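4.2 Where the bags live

The second strand of our study concerns something so ordinary that most of the people we spoke with laughed when we raised it: lining a bin. We had gone into the offices to look at sorting, and we came out with pages and pages of notes on bags. We think they deserve a section of their own, and we hope the reader will come to share a little of our delight in them.

Earlier work by our group (Stougaard and Pimentel, the Daly pilot) treated the liner as part of the bin. You bought the bin, you bought bags to fit, and the two were written down as one item. The diary entries we collected for this study pull them apart again. People write about the bin once, usually on the first page, and then hardly at all. They write about bags constantly! Of the 300 diary entries in our set, 117 mention a bag, a liner or a sack in some way, and many of those go on for several lines. They cover tearing, slipping, running out, doubling up, borrowing from the floor below, and the long search for the open end of a new one (a subject on which one diary keeper filled both sides of a sheet).

We sorted these mentions by hand. Asger Hafstein and Sille Stougaard each read the full set on their own and then compared notes, and where they disagreed the entry went to a third reader. The categories that came out of this were storage, opening, seating and removal. Seating is our word for getting the liner down into the bin and over the rim so that it stays there. Our diary keepers had their own words for it, among them "dressing," "tucking" and "putting the skirt on," and we were sorely tempted to use the last of these in our title.

Storage turned out to be the richest category. In the offices we visited, spare bags were kept in desk drawers, under sinks, on top of cabinets, inside the bin beneath the bag in use, and in a few rooms on the wall. Wall storage was the least common and the one we came to like best. It takes up no shelf, it can be seen from the door, and it puts the bag at hand height for a person who is already standing over the bin with the old one in the other hand.

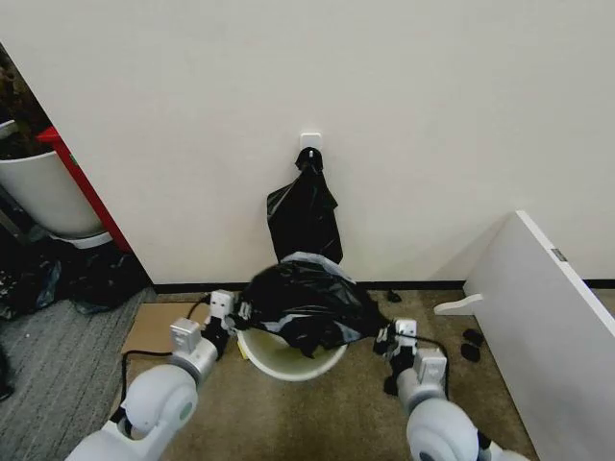 Figure 7. Hanging bag and bucket in the corner of an office-like room.

Distance between the spare bag and the bin matters a good deal in the diaries. Where the two were in different rooms, people put off the change, pressed the contents down, or set new waste beside the bin with every intention of coming back. Where they were close, the change was often folded into some other errand and barely noticed. The arrangement in Figure 7 is about as close as it can get: one black bag hangs by its twisted neck from a small white hook, and the bucket stands right below it on the carpet with another black bag gathered over its rim. We found this a lovely piece of household thinking. There is no cupboard door to open and no roll to tear from, and a single bag on a hook also tells anyone passing how many are left.

Seating is where the shape of the container begins to count. Square bins hold a liner by their corners, and the diary keepers who had them seldom complained about slipping. Round ones give the film nothing to catch on, so it has to be held by overlap alone. Several people had worked out for themselves that the overlap should be generous, and that it should be pulled down on opposite sides before anything is done about the parts in between. One entry, which we quote with pleasure, reads: "Both hands, opposite sides, like making a bed with someone, only the someone is also you." Another keeper ties a knot in the slack at one side, a trick learned from an aunt and passed on to everyone in the department.

The color of the liner came up less often than we expected. We had thought that black bags would be chosen to hide what was in them, and a few entries do say so. Most people simply used what the building ordered. Thin clear bags were praised for being cheap and blamed for clinging to themselves, while heavier black ones were praised for their strength and blamed for sliding down under their own folds. Some offices used the two together, with the thin one inside to be changed often and the heavy one outside to be changed when it had to be. Auður Stougaard's interviews suggest that this habit starts with one person and spreads along a corridor, though we would want far more offices before putting any weight on that.

Removal brought the greatest spread of feeling. For some it was the worst minute of the week, and for others a small pleasure, especially the moment when a full bag comes free with no tear and the bin stands clean beneath it. Air trapped under the liner was the usual cause of trouble. A bag pressed tightly against smooth walls can hold on with surprising force, and the diaries describe people standing on the bin's foot, tipping it on its side, or calling for help. Nivaldo Pimentel tried each of these in our own kitchen and found tipping the kindest to the bag. Letting a little air in at the rim before lifting worked nearly as well and looked much more dignified.

We should add a word on the limits of the material. Of the people invited, 80 agreed to keep a diary, and it seems fair to suppose that anyone who says yes to writing about trash has more to say about it than most. The offices were also fairly small, with bins emptied by the people who filled them. In a large building with cleaning staff, the storage category would look quite different, and the knowledge we have been describing would sit with other hands. Valdemar Hafstein is now gathering diaries from cleaners in two such buildings, and the first pages to arrive already contain a way of folding bags, flat and then in thirds, that none of us had seen before.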